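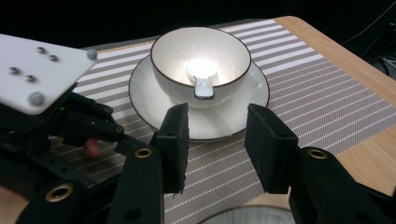 How long is a demo visit, and do I have to bring my own stuff?
Plan on two hours at the Claloston showroom, a bit more if you want to run the arm yourself. Bring your own items if you can. We keep a shelf of cups, saucers, spoons, jars and boxes for anyone who turns up empty handed.

CLUVEL TABLETOP GRIPPER
Demo visits and open day info
Updated May

Quick version for people in a rush
Cluvel is a two-finger gripper for light tabletop work. Sold as an arm-mount unit or as a hand-held unit for teaching. Same fingers on both, same pads on both. You can see both in Claloston by appointment, or just walk in on the open day.
Part no. for the standard kit: 741
Part no. for the hand-held kit: 212
Spare pads come in packs of 10.

What you get to see
Table setting. This is the one everyone asks for. Cup, saucer, spoon left in the cup, placemat underneath. Poonam Upadhyay runs it and she'll talk you through the approach, which side to come in from, how wide to open before you go near the rim. Thin china is a good test of a gripper and a better test of whoever is holding it.

Jars and lids. Shorter. Mostly about grip force and what happens when you guess wrong. Bring a jar you hate.

Soft packs. Rice, coffee, pet food. Only on request, tell us when you book, we have to swap pads over.

Teaching by hand. You take the hand-held unit and do the job yourself a few times, then we look at the recording together on the big screen. No code. Kyrylo Mykhailiuk does this part and he goes fast, so stop him and ask.

Arm run. Last half hour. Same job on the arm. Sometimes it goes well first time, sometimes we're nudging a saucer back to where it should be. We leave that in, you should see it before you buy.

Booking
Call or write to the showroom desk, say how many people and what you want to pick up. Slots at 9:30 am and 1:30 pm. Mornings fill up first. Groups over six, please split in two, the room is small and everybody wants to stand at the same corner of the table.

Students welcome. Kids ok on the open day, not on booked visits.

Open day
Once a year, in May. Doors 10 am to 4 pm, no booking. Short demos on the hour, hand-held units out on the side benches in between for anyone to try. Last year we had 71 people through and ran out of parking by lunch, so come on the bus if that works for you. Number 4 stops outside the Zakharchenko building, we're the door to the left of the loading dock.

Zakharchenko will have thier small arms running next door the same day. Separate company, separate sign-in, worth a look.

What to bring
- The items you really use. Two of each if they break
- Closed shoes
- Weights and sizes written down, if you have them
- Somebody who does the job now, by hand. Most useful person in the room every time

What not to bring
- Anything over 2 lb
- Knives, open liquids, glass that's already chipped
- Food you want to eat afterward

The pads
We get more questions on these than on everything else put together.
The foam-faced pads are the ones on the demo units. They're kind to glaze and they hold a smooth handle pretty well. They wear. Edges go fuzzy first, which is fine, keep going. When the foam lifts off the block, change it. Two minutes with the small driver in the kit. Don't glue them back, we've seen the results.
The rubber pads are better for jars and cartons. Grip harder, mark pale surfaces. Not for china, please.
Bare fingers for metal parts only.
You can try all of them on a visit, just ask for the pad tray.

Hand-held or arm-mount?
If you already have an arm and a person who looks after it: arm-mount.
If you're still working out whether the job can be done at all, start with the hand-held. Cheaper, no fencing, you can carry it to the table where the work happens. Several customers bought the hand-held, spent a month with it, and then came back for the other one. One came back and said the job wasn't worth doing, also a good result as far as we're concerned.

Visit notes
Dikdale sent four people over from their catering side. They came with their own cups, wider and lower than our shelf ones, and a spoon with a flat handle. First round of picks was from above and it kept knocking the spoon. Poonam had them come in lower, open wider, and go for the saucer instead of the cup. Better. They took a hand-held kit home on loan and we're going back over for a second session at thier place.
Their main gripe was the noise of the linkage when it closes. Fair. New bushings are being tested now, ask Kyrylo for the latest, this page won't be up to date.

Other questions we get

Can I film?
Yes, your own items and our units. Not other visitors without asking.

Do you charge for a visit?
No. We charge for a full day at your site, price depends on the distance.

Can I buy on the day?
Hand-held kits yes if we have stock. Arm-mount kits ship from the workshop, three weeks.

Will it fit my arm?
Send the model name and a photo of the flange before you come. There are adapter plates for most of the common ones. If there isn't one for yours we can cut it, adds a week.

What if I break a cup?
Dustpan is under the bench. Everyone breaks one.

Is there coffee
Yes, in the back, machine is slow.

Getting here
Claloston, Zakharchenko building, ground floor, left of the loading dock. Ring the lower bell, the top one isn't ours. Visitor parking is the row by the fence. If the gate's shut call the desk and one of us will come down the yard and let you in.

In the box, standard kit 741
Gripper body, mount plate and screws, one pair foam pads fitted, one pair rubber pads, small driver, cable, printed quick sheet.

In the box, hand-held kit 212
Gripper body with handle, one pair foam pads fitted, driver, cable, carry case, printed quick sheet. Rubber pads sold seperately.

Loan units go out for two weeks. Return with all pads please, even the worn ones, we like to look at how they wore.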